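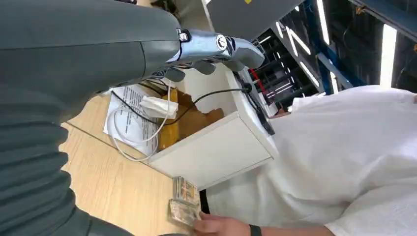
Tandusden Shared Workroom
Minutes of the users' meeting, 2023-12-08

Present: two members from Brekodach, three from Gresora, the lease holder. Minutes taken by the Gresora side, again.

1. Minutes of the November meeting
Accepted with one correction. The November minutes said the table problem was "resolved." Brekodach asked who had resolved it. The word was changed to "discussed."

2. Papers and cables on the table
Printed sheets are still being left on the wooden table with cables lying over them. Gresora proposed a paper tray. It was pointed out that a tray was bought last spring and filled up in a week with things that should have been thrown away. The lease holder said a larger tray would fix this. Opinion was divided, and the minute taker would like it noted that a larger tray holds more old paper.
Agreed: sheets go home with whoever printed them. Anything left overnight may be recycled.

3. Folded cloths and tissues
A short item that took far too long. Brekodach wants cleaning cloths kept by the sink. Gresora wants them at the table, where people wipe things. No decision. Both sides will go on doing what they do now.

4. Cardboard
Torn pieces of brown cardboard keep turning up at the table. Two people said they were saving cardboard to protect the tabletop. Asked whether the tabletop had ever been damaged, they could not name a case. Whole boxes may be kept under the stairs – torn pieces may not.

5. Labels for cables
Ammann has offered a set of printed cable labels at a discount. The lease holder was in favor. Others asked what is wrong with tape and a pen. The quote does not include delivery, and the discount ends before our next meeting, a detail that did not impress anyone.
Agreed: try tape first. White cables get dark ink and black cables get white tape.

6. Any other business
The heater was raised. It was also raised in September. The lease holder will call the landlord.

Actions
Gresora: clear old sheets from the tray.
Brekodach: buy tape, two rolls, and keep the receipt this time.
Lease holder: heater; decline the Ammann quote.

Next meeting to be set by email.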